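Parts Sorting Line Opens at Brophy Repair Workshop

Brophy has moved its small-parts sorting from shelf drawers to open yellow bins on a shared tabletop, the repair firm said Monday. The change covers loose wiring, circuit boards and small metal components taken from returned units. The workshop logged 2,218 returned units last year, and parts from 592 of them were set aside without being sorted.
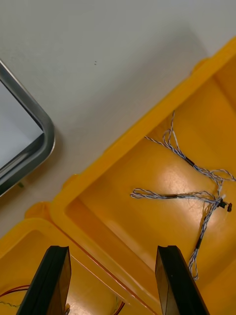

Photo: Brophy / Róisín Hanrahan

Under the old method, mixed parts went into drawers and were sorted when a repair called for them. Twisted-pair wire now goes into a bin of its own and stays there until it has been untangled, checked for breaks and cut to a standard length. Short ends are sent for copper recovery.

"Wire took up most of the search time," said Maeve Coughlan, who runs the workshop. "A tech would open four drawers to find one good pair."

Boards are handled by type. A bin takes one type only, and boards are laid flat on the floor of the bin so that connectors and capacitors can be checked by eye before any bench test.

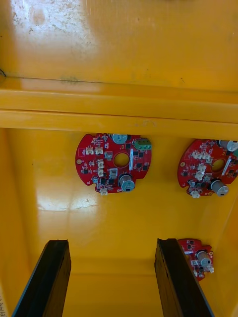

Capacitor checks come first in the new work order, ahead of cleaning and power testing. Boards with a swollen or leaking capacitor are pulled at this stage. The first type to go through is a round red board with a hole through its center and a green screw terminal block near the edge, and the terminal screws are tested for stripped heads at the same time. Boards that pass are tagged and moved to storage - the rest go to Wekesa Athumani's bench for rework.

The bins are reused stock and were not replaced for the project. Brophy set a limit of 200 parts per bin for the smallest items, with larger parts limited to a single layer. Labels are written by hand for now. Printed labels are planned once the part list is final.
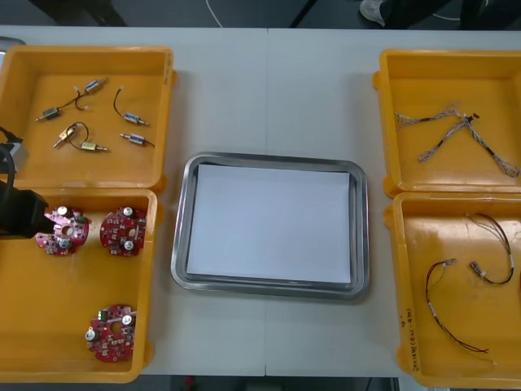

Work on the list began in February and has reached 2,000 entries. Fergal Ó Flaithearta, who maintains it, said small components with leads attached will be entered as one item, leads included, to avoid splitting sets that are later needed together.

A second table is to be fitted out at the firm's Idton site under Brândușa Gavrilă. It will use the same bin layout and the same part numbers.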